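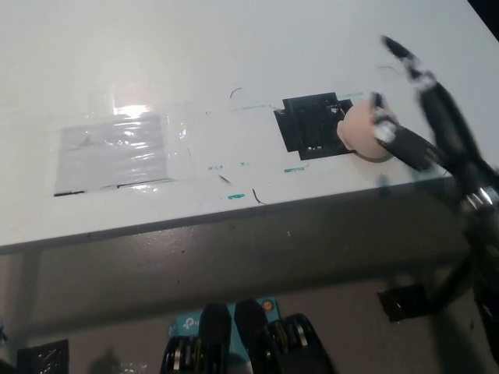
Tillex hand-guiding and remote kit: two months of use

What it is

Tillex sell this as a teaching kit for small robot arms. You get a leader handle that you move yourself while the robot's arm copies you, a foot pedal to start and stop recording, and the software that stores each run. There is also a free-drive mode, where you take hold of the robot's arm and push it through the task. I paid for the kit myself and have used it since July.

Setting up

The manual says 70 minutes. I needed most of an afternoon, the bulk of it spent on the network settings. The pedal worked straight away. The handle has to be zeroed every time you switch on, and if you skip this the gripper sits a little off to one side of where you think it is.

The task

I kept to one simple job, a soft pink ball and a square of black on a white tabletop. Pick up the ball, put it on the square. I made short teal pen strokes on the table as reference marks. Soft objects are a fair test, I think, as you can close the fingers too far and still look as if you have succeeded. The ball goes out of shape and the next run starts from something slightly different.

By remote control

This is the better half of the kit. After a day or so I could record 112 runs in a sitting and keep most of them. The lag is small enough to forget on slow moves. On fast ones you notice it, and I tended to overshoot on the way down to the table. What I missed was any feeling in the handle. You judge the grip by eye, and from where I sit the far finger is often hidden.

By hand

Free-drive is less good. The arm is stiff near the end of its reach and then gives suddenly. It also puts your own hands in the camera view, so those recordings are of limited use for training. I kept 64 of them and stopped there. For teaching a fixed path it would be fine.

Software

Plain but sound. Each run can be trimmed, marked as good or bad, and deleted. Export was slow until I split the recordings into batches of 500 megabytes — the manual should mention this. Gebhard Hubmann's setup notes on the Iswood user pages were more help to me than the printed guide.

Against the Fidis handle

I had a Fidis on loan before this. It is lighter and nicer to hold, but it has no pedal, and reaching for the keyboard at the end of each run soon gets tiring.

Good: pedal, steady tracking, easy trimming
Bad: no feedback at the grip, stiff free-drive, thin manual

Four out of five if you mainly want remote control. Three if you plan to guide the arm by hand.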